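Teaching by Hand, Then by Wire

By Darnell Szabo

The first thing a new operator does at Stovorine is push the arm around with both hands. The motors are slack enough to give way, the joints record where they have been, and when the operator lets go, the arm can play the motion back. Most people get a usable reach and grasp within 25 minutes. It takes a good deal longer before they can teach anything that involves putting one part inside another.

Stovorine is a small company that trains arms for assembly shops. Its customers are places like Brunell, which makes metal housings in short runs and changes over too often to pay for weeks of programming. A Brunell line might build one product for a few days and then switch. What the shop wants is an arm that one of its own people can teach in a morning.

Guiding by hand has a problem that anyone who has tried it will recognize. The teacher's body is in the way. Hands cover the part, a shoulder blocks the camera, and the recording is full of small pushes that belong to the person's wrist and make no sense for the arm. For large, slow moves this doesn't matter much. For fitting a panel into an opening, it does. 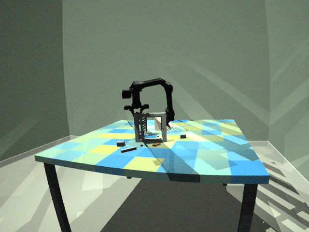 Remote control is how Stovorine gets around this, and a lot of it now takes place in simulation. The operator sits at a desk with a hand controller and drives a simulated arm on a screen. The room is plain, and the table gets a different surface from one session to the next so that the software doesn't learn to lean on its color. With a patchwork top in blue, green and yellow, the gray square frame and the pale panel still have to be picked out for what they are. Loose blocks and bars lie about on the tabletop too, and the operator has to bring the gripper down beside the frame without losing track of them.

A demonstration lasts as long as the operator needs. Experienced people at the company finish a simple placement in 16 seconds. Beginners take longer and stop more often, and the stops cause trouble later. A policy trained on hesitant recordings tends to hesitate in the same spots, hanging over a part as if waiting for permission. Trainers ask new operators to plan the whole move before touching the controller, and to throw away any attempt they had to think about halfway through.

They do keep some mistakes. If the gripper comes in at a bad angle and the operator backs off and tries again, the recovery is worth having. Out of every 25 recordings for a task, the trainers like to see eight with a correction in them. Havlíček, the controller software the company uses, lets an operator mark the moment when things went wrong, so the bad approach can be trimmed and the fix kept.

What the screen can't give is touch. An operator pushing a real arm feels a part catch on an edge. At the desk there is only the view, plus a buzz in the handle when the simulated fingers meet something. Some operators say they stop noticing the buzz after an hour. The company has tried a stiffer controller from Litex that pushes back against the hand, and opinions are split. It helps with seating a part. It also tires the forearm, and sessions with it are kept to 11 minutes.

At Brunell, the two methods ended up side by side. The broad path from bin to fixture is taught by hand on the real machine. The last stretch, where the part goes in, is taught by remote control, first in simulation and then with a shorter set on the real arm to settle the differences in grip and friction. The operators who do both say the second set goes faster, as by then they know which way they want to come in.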